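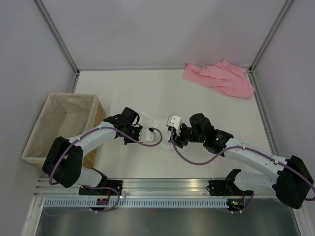
I bought the large Danetti basket in October to replace a plastic hamper that had split down one corner. We wash for four people, and the clean laundry comes out of the dryer, goes into a basket, and gets folded on whatever flat surface is free. The basket is rectangular, open at the top, with tan woven sides and a beige fabric liner that folds over the rim. The weave has small openings all over, and the liner covers the whole inside, so nothing knitted touches the weave itself. The liner does crease at the corners and along the inner walls. Mine has looked like that since the first week and I have stopped trying to smooth it.

I have used it nearly every day since, along with a smaller Fankhauser basket I already owned. This review covers the size, the liner, how it carries, and whether it is worth the money.

Price and where I got it

I paid $47 at Rastside, which was the regular price. Delivery was free. It came in a plain box with the liner already fitted and a paper card with washing directions. There was nothing to put together. The box had one crushed corner but the basket inside was fine.

Rastside also sells the liner by itself. I have not bought a second one yet but I probably will, for reasons I get to below.

Size

It holds one full dryer load of mixed clothes with room left over, or two sets of queen sheets with the pillowcases. A load of bath towels fills it to slightly over the rim. I would not try to get a comforter in there.

The rectangular shape is the main reason I picked it. My old hamper was round and wasted space on the shelf over the washer. This one sits flat against the wall. It does take up a lot of a small table, though. My folding table is narrow, and if I put the basket on it there is only enough space left to fold shirts and kids' clothes. For sheets I set it on the floor.

If you have a small laundry closet, measure before you order. The product page gives the outside measurements at the bottom, and mine matched.

The liner

The liner is the best and worst part. It keeps sweaters and tights from snagging, which was a constant problem with the Fankhauser basket. That one has no liner and it has pulled threads on at least one good cardigan. In the Danetti I have had no snags at all.

Small things also stay put. Baby socks used to work their way through the sides of the old hamper and end up behind the dryer. With the liner they stay at the bottom where you can find them.

The trouble is washing it. The fabric is light beige and it shows everything. I put in a pair of jeans that I thought were dry and they left a faint blue patch on one wall. The card says cold water and air dry. I followed it the first time, and the liner took a full day to dry on the rack, during which the basket was just a basket. The blue patch faded but did not go away completely. The second time I put it in the dryer on low. It shrank a little, and now it takes some tugging to get the fold down over the rim on the short sides. It still fits. I would not do it again.

There are no ties or snaps holding the liner in place. The fold over the rim does all the work. With light use that is enough. If you pull out a heavy armful of towels quickly, the liner comes up with them and you have to push it back down. My sister-in-law, Aarti Sandhu, has the same basket and sewed four short ribbons to the underside of hers, which she ties through the openings in the weave. She says it has not moved since. I may copy her.

Carrying it

I carry mine by the rim, with a hand under each short side. Empty, it is light enough for my seven-year-old to bring upstairs. With a load of clothes it is fine. With wet towels it is too much, and I would not use it for wet laundry in any case on account of the liner.

The rim is comfortable to hold through the fabric. With the liner off for washing, the bare edge is rougher, and I noticed it on my forearms.

The sides have some give when the basket is full. They bow out a little and go back when it is emptied. I have leaned on it, stacked the Fankhauser on top of it, and dropped it down three stairs. One strand near the bottom came loose after the stairs. I tucked the end back in and it has stayed.

Compared with the others I have owned

The Fankhauser is smaller and has stiffer sides. It cost $30 a few years ago and it will probably outlast everything else in the laundry room. I use it for cleaning rags and dish towels, where snags do not matter. If you only wash for yourself, it may be all you need.

Before that I had a Flilport folding hamper, the kind with a wire frame. It was handy in an apartment because it went flat behind a door. The frame bent in the first year and after that it leaned to one side. It held about as much as the Danetti but you could not set it on a table and fold out of it without the whole thing slumping.

Other uses

When it is not in the laundry room I have used it for blankets by the couch, and it looks good enough to leave out. It also worked for a bag of hand-me-downs I was sorting. The open top means you can see what you have without digging. It also means dust, so I would not store anything in it for months at a time without a sheet over it.

I would keep it away from cats. Ours took it over on the second day, and cat hair holds on to the liner much harder than it does to the weave. A lint roller gets most of it.

Would I buy it again

Yes, at $47. I would not pay much more than that for it. The basket itself is sturdy, the shape is useful, and the liner does protect clothes. I would like the liner better in a darker color, and I would like some way to fasten it down. If you order one, get the spare liner at the same time so you are not waiting a day for the first one to dry.

Four stars out of five. I took one off for the liner slipping and the washing directions.

Posted 7 Nov 2019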